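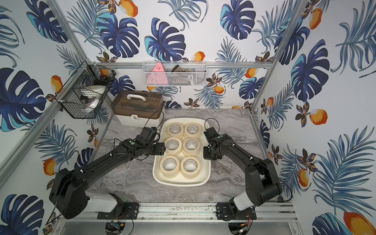 Tape tray on the two-arm cell, both grippers at the tray edges.

Ticket 1087 - right arm drifts wide on tape pick
Saturday, 4:20 pm
By Hala Ezzat

Good news on this one, I think we have it! The right arm kept landing wide of the far roll on its side while the left one ran clean. I re-homed both arms first and got nothing. Then I swapped the gripper cable for the spare from the Wustine bench, and still nothing.

Jeanine Verhoeven suggested checking the mounting plate on the rail, and she was spot on - two bolts on the right plate turned easily by hand. I snugged them down, squared the plate against the rail and ran the Zutex calibration again. Offset went from 11 mm to under one, which made my afternoon.

After that I ran 578 picks with the full tray and had zero misses. I love how smooth it sounds now, too (there was a little tick at the elbow before, and I can't hear it anymore).

Still to do:
Paint-mark the bolts on both plates so we can spot them turning.
Recheck torque after 700 more picks.
Save the new offsets to the Vadwood share, old file stays as backup.

Jeanine, if you're in before me, please leave the arm speed where it is until the recheck. I'd like to compare like with like. Keeping this open until then.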